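Listes > Ateliers partagés > Aménagement > Fil « Le grand local, on en fait quoi ? »
14 messages - 3 partages

Bonjour à tous,

Je reprends le fil parce que la question posée mercredi m'a trotté dans la tête toute la soirée (et que j'ai un avis sur les mezzanines, ceux qui me connaissent soupirent déjà).

> On visite un local de 400 m² du côté de Covdale, très haut
> de plafond, avec une mezzanine. Le bailleur propose de la
> démonter avant l'entrée. Est-ce que ça vaut le coup de la
> garder ? Et pour la lumière, vous avez mis quoi ? On hésite
> à tout faire en tubes. Le devis Widmer pour l'éclairage
> monte à 1 000 euros, hors pose.

Gardez-la ! Chez nous, à Mungate, on a failli la faire enlever et on s'en serait mordu les doigts. C'est là-haut qu'on téléphone, qu'on mange quand il pleut, qu'on boude aussi un peu. Vérifiez seulement la charge admise avant d'y monter des cartons : la nôtre a servi de grenier tout un hiver et il a fallu 3 samedis pour redescendre le bazar.

Pour la lumière, je serais moins catégorique. Les tubes, très bien au-dessus des postes de travail, mais partout c'est vite la salle d'attente. Un mélange avec des plafonniers ronds est plus doux le soir - et en journée, si vous avez de grandes vitres, vous n'allumerez presque rien de ce côté-là. Mettez les tables qui demandent de bons yeux près du jour et le rangement au fond. Nous, on a fait l'inverse au début, allez savoir pourquoi.

Côté bruit, par contre, la tôle au plafond, ça résonne. On a testé des panneaux Nendus, posés en novembre, et je trouve qu'on s'entend mieux, mais tout le monde n'est pas d'accord à l'atelier.

Je vous mets une vue pour les volumes :
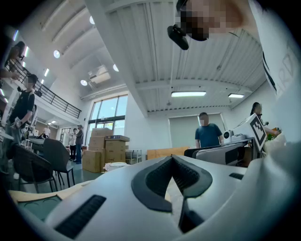

La mezzanine à gauche, les vitres au fond, et les deux sortes d'éclairage au plafond.

Gardez du carton à plat sous la main pour protéger les plateaux, ça part à une vitesse folle. Et demandez au bailleur qui nettoie les vitres du haut, on a oublié de le faire et on le regrette à chaque printemps.

Vous signez quand ? Si vous voulez passer voir avant, on est là presque tous les jours à partir de 14 h, le café est correct.

À bientôt,
l'atelier de Mungate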